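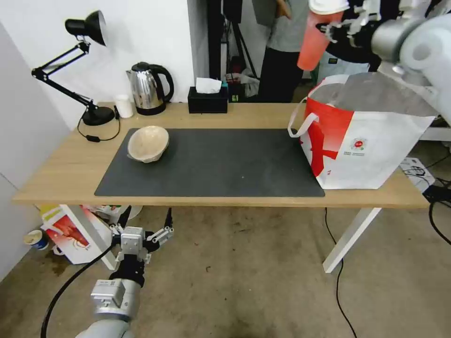
Speaker notes: Shared Tables in Shared Rooms
Calbridge Workplace Services, staff briefing, March 2020

Opening. Welcome attendees and confirm that everyone has the two-page handout. State that the session concerns the shared worktables at the Hollau and Darko buildings and will close with questions.

Point 1. Scope. The guidance applies to 61 tables. It covers what may remain on a table between bookings, where it should stand, and who is responsible for returning it there. Desks assigned to one person are outside the scope.

Point 2. The back edge. Items that stay out permanently belong along the back edge: the lamp, the kettle, the tissue box. The kettle should sit fully on its power base, with the handle turned so that it can be reached without leaning over other items. Lamp cords are to be checked at each monthly review. Pause here – the Darko team has asked about cords before.

Point 3. The mat. A dark mat marks the working area. Bowls and similar small items may be used on it during a booking and are put away afterward. Cups are the most frequent item left behind. Refer to the handout for the storage list.

Point 4. Bags. A large shopping bag set on the end of a table takes up space that the next user has booked. Bags should go on the hooks or the lower shelf once the rooms have them. Delivery of the hooks is expected in June.

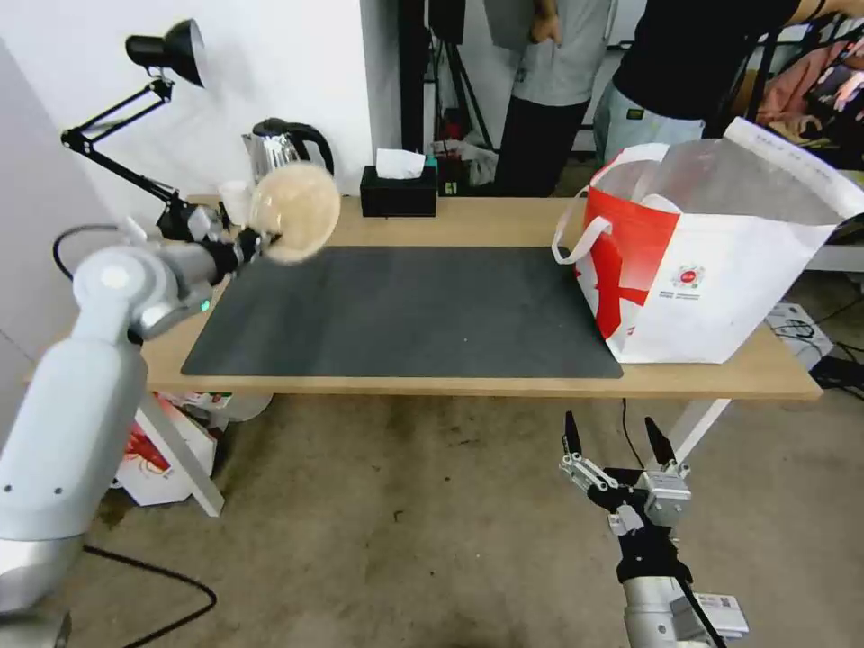 Kristine Dalisay has replied in writing that the kettle should be moved off the worktables altogether, given that paper cups and hot water sit close to documents at Hollau. She asks for a side counter instead. Read her comment in full and note that the request has been passed to Virham for a cost estimate.

Point 5. Reporting. Faults are entered on form 8 and sent to Adwoa Acheampong. Damaged mats are replaced at no charge to the department. Lamps with a loose joint should be unplugged and labeled until they are inspected.

Questions. Allow ten minutes. Written questions may be sent to extension 2274.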